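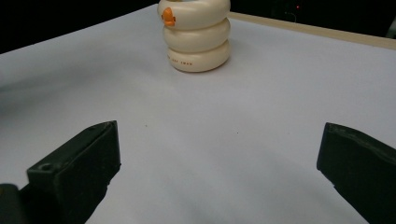 An afternoon at the Esorari open day: can a machine tidy up yet?

I have a bad habit of reading anything that promises a robot in the kitchen "soon," and I have been reading it since I was a girl, so when my neighbor Muthoni Barasa told me that the Esorari lab in Stomside was opening its doors for an afternoon in February, I had my coat on before she finished the sentence. Muthoni teaches second grade and wanted ideas for her class. I wanted to know whether I will ever be excused from picking things up off the floor.

We took the 64 bus, which lets you out at the bottom of the hill by the old Lengyel bakery works, and if you go next year, please leave time for a roll at the shop there (the ones with caraway, still warm when we got them). The lab is up the hill in a long brick building with a ramp on the side. The sign-in table was just inside the door, with name stickers and a basket of peppermints, and they sent us around in groups of 10. Ours had a retired plumber in it, two families, a young man who took notes the entire time, and a grandmother who told me she had come for the heated building.

Our guide was Kobina Korletey, who runs the part of the lab that works on household chores. He has a lovely slow way of talking and he let people interrupt him, which we did constantly. He started with the question he said he gets at every family gathering, "When can I buy one?", and his answer was that it depends very much on which chore you hate. Vacuuming a flat floor, you can have that already. Folding a fitted sheet, he wouldn't put a date on it. Most of what we saw that afternoon was in between, and it was mostly about picking things up and putting them where they belong.

The first stop was the toy table. Putting toys away sounds like the easiest job in the house, and we hand it to three-year-olds (with mixed results!), but Kobina spent longer on it than on anything else and I'm glad he did. Stacking rings were his favorite. A block has flat sides, so a two-fingered gripper can close on it and you are more or less done. A rounded ring gives the fingers only a small place to hold, and if they come in a little too high or too low, the ring wants to roll out of the grip or twist as it lifts. Then there is the deciding. If the rings are piled up, do you want the top one, or the whole pile? You and I look at a finished stack and know it's one toy that goes on the shelf in one trip. The machine has to be shown that, many times over, by people doing the job with the same kind of fingers it has.

The children in our group got to try this for themselves with a hand-held gripper, and I'm afraid several of the adults did too. You squeeze, the fingers come together, and right away you find out how much your own fingertips had been telling you. I knocked a ring clean off the table on my first go. The second time I got it up in the air and was so pleased with myself that I forgot I was supposed to put it down somewhere. A boy of 7 did it perfectly and offered to show me, very kindly, and I let him.

Pale toys are harder than bright ones, it seems. Something cream or ivory sitting on something white has very little edge for a camera to find, and a shiny finish puts a bright streak along the curve that moves when the light does. The plumber asked why they didn't just use a dark tablecloth. Kobina laughed and said they could, and then the robot would work beautifully in houses with dark tablecloths. I wrote that one down for my sister, whose whole house is white.

From there we went to the kitchen corner, where a robot arm was unloading a dish rack. It did the plates at a pace I can only describe as stately. Each one came up, paused, and went over to the shelf, and the grandmother said under her breath that she'd have had supper on by now. She had a point, though I noticed she didn't walk away. The mugs went less well. One was set down on the rim of another and a young woman from the lab stepped in and pressed stop before anything fell. They ran it again and the mug went where it should, and we all clapped, and then the next one got left hanging on its peg as if the machine had lost interest.

The shop-floor room was the other half of the tour, and a different world altogether. Indholm, a company that packs small hardware, has lent the lab a length of its packing line, and there an arm moves little boxes from a belt to a tray. It was quick and it was steady and, I'm sorry to say, it was a bit dull to watch after the mugs. Kobina thought that was the best compliment we could pay it. Everything on the belt comes at the same height, facing the same way, under the same lights, all day long. He ran it for us for 60 seconds with the belt going normally, and it never faltered. Then he turned one box on its side. The arm reached for it, closed on it badly, let go and waited for somebody to come. On a real line, he said, there's a person standing nearby for exactly that, and that person's job is not going anywhere soon.

Muthoni asked the question I wish I'd asked, about how they decide the machine is good enough. For the line, the customer gives them a number. For a home it's much more slippery. One person would put up with a dropped sock every day and somebody else would send the thing back the first time it broke a cup. Kobina said he'd let it put away his daughter's toys tomorrow, with him in the room, and he wouldn't let it near his mother's glasses for a good long while.

There was tea afterward in the front hall, and a tin of shortbread, and the young man with the notebook finally spoke and wanted to know about battery life for so long that his tea went cold. Muthoni came away with a plan for her class: one child wears oven mitts and the other gives instructions, and they have to clear a table together using words alone. I've been promised a full report.

If you'd like to go, they open up again next winter, afternoons only, and there is no charge. The ramp door is on the left side of the building. Wear shoes you can stand in, as there are chairs only in the front hall, and ask for a turn with the gripper even if you are well past the age for it. The last 64 back down the hill was packed, so we walked, and stopped at the bakery again on the way.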